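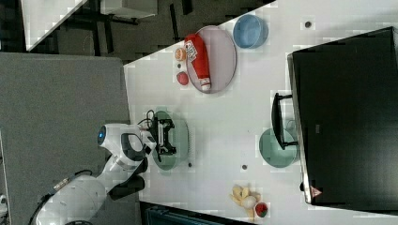 Thickened sauces do not flow until they are pushed hard enough. The property is called yield stress, and it is the first thing Gwendolyn Pettigrew measures when a batch reaches her bench in Stollport. Below the threshold the material behaves as a weak solid and holds its shape on a spoon. Above it, the structure gives way and the sauce pours. A red squeeze bottle with a white cap, like the one lying across the oval plate, is the usual household tool for crossing that threshold, with hand pressure supplying the force that gravity cannot.

Pettigrew's lab tests sauces for small producers. Each sample rests overnight, then goes into a rotating-vane instrument that raises the applied stress in small steps until the vane turns. Resting time matters. A sauce tested straight after stirring gives a low reading and recovers part of its stiffness over the following hours.

Tomato solids do most of the work. Crushed cell walls swell with water and press against one another, and finer milling generally raises the stress needed to start flow. Xanthan gum, where a recipe includes it, adds a second network that breaks and rebuilds quickly.

Last year Marcus Yazzie, who runs the filling line at Delacroix, sent in 200 samples from a single recipe. The spread was wider than he had expected, and most of it followed the crop. Late-season fruit gave thinner paste. 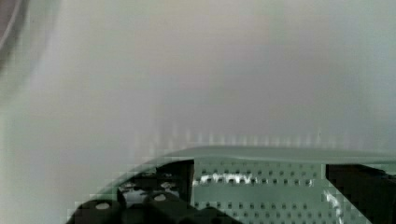 Why does shaking a bottle help?

Shaking breaks part of the internal network before any sauce reaches the opening, and for a short time less force is needed to start it moving. The effect fades as the sauce rests.

Yazzie now adjusts milling by paste lot. The next round of samples is due in April, from the first lots milled on the new settings.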